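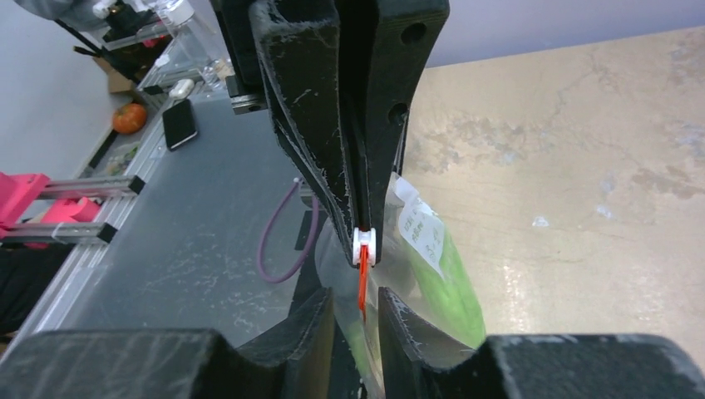 Most of the mail we get at Urnov asks some version of the same thing: can a machine do my chores yet, and if it can't, when? We build and test two-armed systems for homes and small workshops, and we'd love to say yes and take your order. The longer answer is below, collected from the questions that come in most often, and we add to it whenever a good new one arrives.

## Can a robot put my groceries away?

Parts of the job, yes. Picking a box of crackers off a counter and setting it on a shelf is well within reach these days, and Plimusora, our kitchen software, does it all day long without much fuss. What slows it down is everything that happens in between — the bag inside the box, the produce that wants to go in a bag of its own, the twist tie, the jar lid that somebody put on crooked. If your groceries were all cans and cartons, we'd be having a much more cheerful conversation!

## Why do you spend so much time on zipper bags?

Because you do, even if you've never noticed. Think of how a zipper bag gets used in an ordinary kitchen. You hold one side of it open with two fingers and a thumb, poke the vegetable in, run the slider along, and go back over the corner that didn't catch, all while talking to someone in the next room. A bag has no shape of its own. It folds when you push on it, it clings to your hand, and being clear, it's hard for a camera to make out where the plastic stops and the countertop begins.
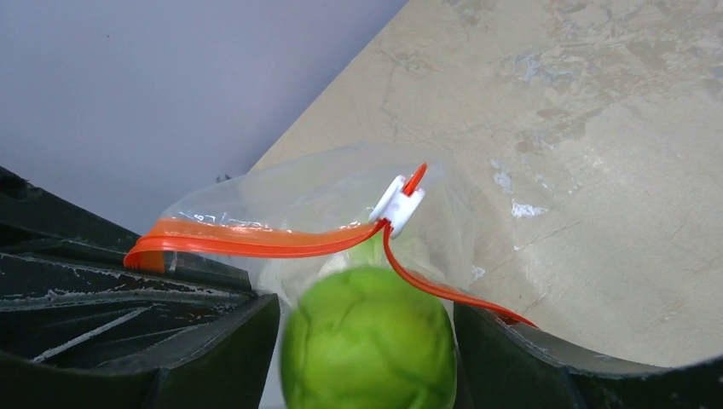

A machine also has to work out how hard to squeeze. Grip a bag gently and it slips away, grip a ripe tomato the same way you'd grip a slider and you'll be wiping down the counter. Our grippers are stiff, with none of the padding that your fingertips have, so nearly all of that care has to come from the software. We like bags as a test for just this reason. A system that can manage a slider, a floppy edge, and something round that would rather roll away has learned a good deal that carries over to laundry, trash liners, and packing.

## How well does it do?

It depends a great deal on what you count as done. In our last set of 100 tries at closing a bag with the produce already inside, we asked for the slider to travel all the way to the end, and we gave no credit for "mostly." The full task, from open bag to sealed bag, took the machine 215 seconds on its best day in April. You could do a whole drawer of them in that time and still put the kettle on. We're fond of our machines, but we do try to keep that comparison in mind.

## Does it learn by itself?

Not in the way people usually hope. A person guides the arms through the job first, over and over, and the software studies those runs. We gathered 500 of them before Plimusora would attempt a bag without help. Cameras near the grippers give it a close look at the work, and that close look matters a lot with a part as small as a slider.

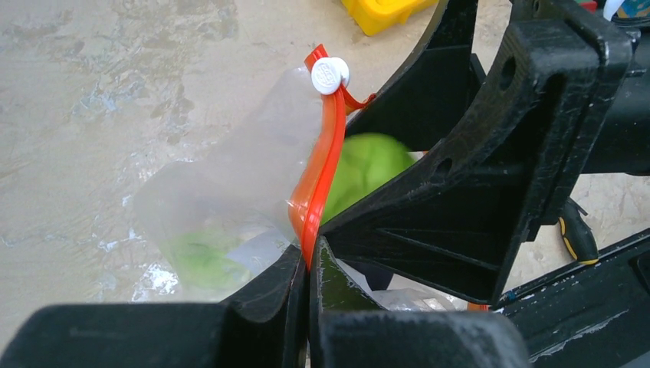

*Holding a zipper bag at the seal, with green items inside.*

## What about a workshop or a small shop floor?

This is where we're more hopeful, and where most of our early customers are. Vik, our bench system, sorts parts into trays and loads small fixtures, and it does well at both. The parts are the same on Saturday as they were all week, nobody's toddler has moved the tray, and the light doesn't change much. If you have one dull job that repeats all day with stiff parts, please do write to us. If you have 4 different jobs and the parts come in loose bags, write to us anyway, but expect a slower reply and a few questions back.

## Will it work with the equipment I already own?

Vik works with the Zuken mounting rail, and we can usually adapt to other rails if you send us measurements. Plimusora isn't sold separately at the moment.

## So should I wait for one before I buy new kitchen things?

Goodness, no. Buy the storage containers you like. If you want to be kind to some future helper, choose stiff ones with a wide lid and a good handle, which are easier on people with sore hands, too. And keep using your zipper bags — we'll be practicing with them for quite a while yet.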